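Home | News | Crops | Research | Events | Subscribe

Potato line keeps its yield with less nitrogen, trial finds

Thu 7 March

Plant breeders at Fivus have reported results from a potato line that needs less nitrogen fertilizer than the standard variety it was bred from. The line, called Pludov, was grown at the Plerkgate research farm and on a second site near Buchanan.

Nitrogen is one of the largest costs for potato growers. Much of what is spread in spring is never taken up by the crop and ends up in groundwater or streams. Potatoes are poor at catching it, as their roots are shallow and stop growing early in the season.

Pludov was made by conventional crossing, with DNA markers used to pick seedlings that carried genes for deeper roots. The breeders started with 255 seedlings and kept 18 for field testing. Pludov was chosen after six seasons.

In the trial, plots of Pludov received 20 percent less nitrogen than plots of the parent variety. Total yield was the same at both sites. Tuber size was slightly smaller at Buchanan, where the soil is sandy and July was dry. Dry matter content did not change, so the line should still be suitable for fries.

The results do not cover storage. Tubers from the last harvest are being held at Plerkgate and will be checked for sprouting and sugar levels. Resistance to late blight is average, and growers would need to spray as usual.

Fivus plans to apply for variety registration once the storage data are in. Seed will not be sold before then. A small amount may go to growers who want to run strip trials on their own land.
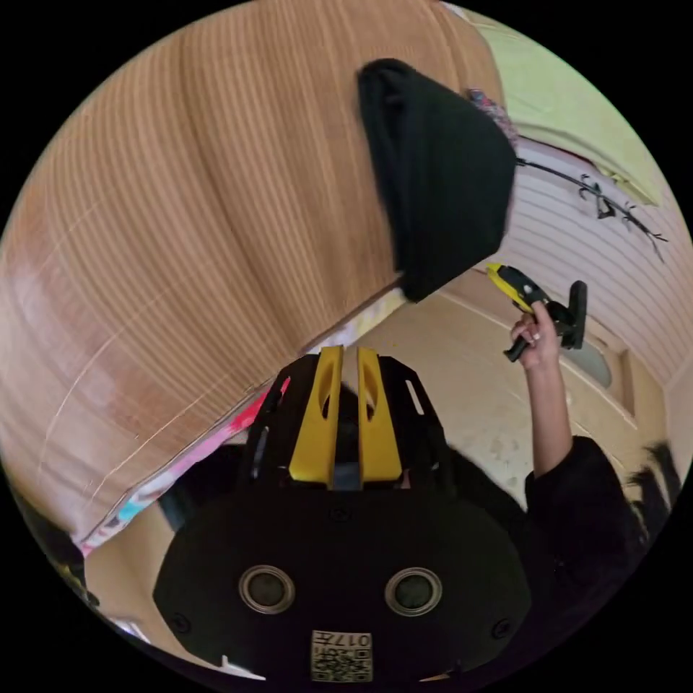

Ribbed tan surface with black cloth and colorful fabric.

Growers interested in a strip trial can contact the Plerkgate office. Plots must be irrigated and must not have had potatoes in the past three years.

Share 18 | Comments 3

tatergrower
What about scab? We lose more to that than we spend on nitrogen.

Millroad Farm
Smaller tubers on sandy ground would be a problem for us. Would like to see the size grades for each site.

dk_soils
Deeper roots should help with water too. Was irrigation the same on all the plots?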